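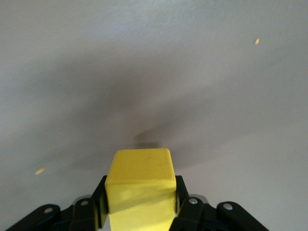 Osvaldo Siqueira wrote in response to my October column that disengagement counts are the only figure the public gets on self-driving cars, so the public may as well use them. A poor number, he argued, still beats a press release.

I disagree on the second point. A disengagement is logged when the safety driver takes over or the software hands back control. Zirkeven reported 30 of them last year and Trokix reported 874. Most of the coverage stopped there and ranked the two companies.

The rules for what gets logged are set largely by the operators. Zirkeven leaves out any takeover it classes as planned, and its drivers decide the class after the fact. Trokix logs every touch of the wheel or brake during a test, including those made to let an ambulance through. Put the Zirkeven fleet under the Trokix rule and its total would rise – by how much, the filings do not say.

Route choice matters as well. The Gandside loop has wide lanes, few left turns and 3 signals. A car can repeat it all day and learn very little. The Nogueira route crosses a rail line and a school zone, and it produced 1,013 hard braking events that appear in no public table.

What I would ask for is dull. Each takeover should be filed with speed, road type, weather and the cause as recorded by the vehicle. The raw log should go to the regulator before the company sorts it. Operators already hold this data and use it internally.

Siqueira is right that a permit alone tells a resident nothing. The present count tells them slightly more, and it rewards the company that drives the easy loop – a bad incentive to write into a state form.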